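Wrist View Hand Masking - Project Report
Pretcombe robotics software lab, 30 March 2025

What we wanted
Our planner takes the wrist camera stream and looks for free floor and table edges. Problem is it kept seeing the robot's own fingers as obstacles. Stops, replans, stops again. Goal was a mask node that cuts the hand out before the planner sees anything.

Setup
Software stack is Otlow (planner) plus our node, called Zadska. Written in Python, one config file. Started in September with a fixed mask, just a polygon drawn by hand. Worked until the fingers moved, so basically never.

What we did
Version 2 uses joint angles to project the finger model into the camera view, then grows the outline by 5 pixels. Also added a small segmentation net trained on 3232 labeled frames. The net only votes on pixels near the outline, otherwise too slow. We borrowed the voting rule from the Voß filter we did in the class before this one.

Results
- Rigid parts good. Metal housings get masked even with bright highlights on them.
- False stops went way down, roughly one per run now. Didnt have time for a proper table.
- Timing ok on the lab laptop, bad when logging is on.

Open problems
1. Cloth. No model for it, so the joint projection is useless there. In the frame below there is black fabric draped over the hand and all 4 fingers come out from under it. Dark fingertips against dark cloth would be a hard case too.
2. Shiny surfaces. The glossy black panel under the hand has faint reflections of the hand and fabric, and the net likes to label those as robot. Edge of the panel is what the planner needs, so we can't just mask the whole thing.

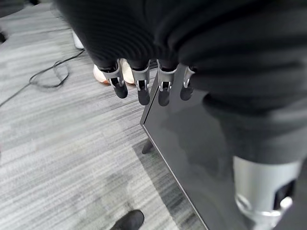 Next steps
Add a third class for cloth, relabel. Try a reflection check using depth, if the depth is any good on glossy stuff (probaly not). Move the config out of the launch file. Logging should go in its own thread, we knew that in week 2 and still didn't do it.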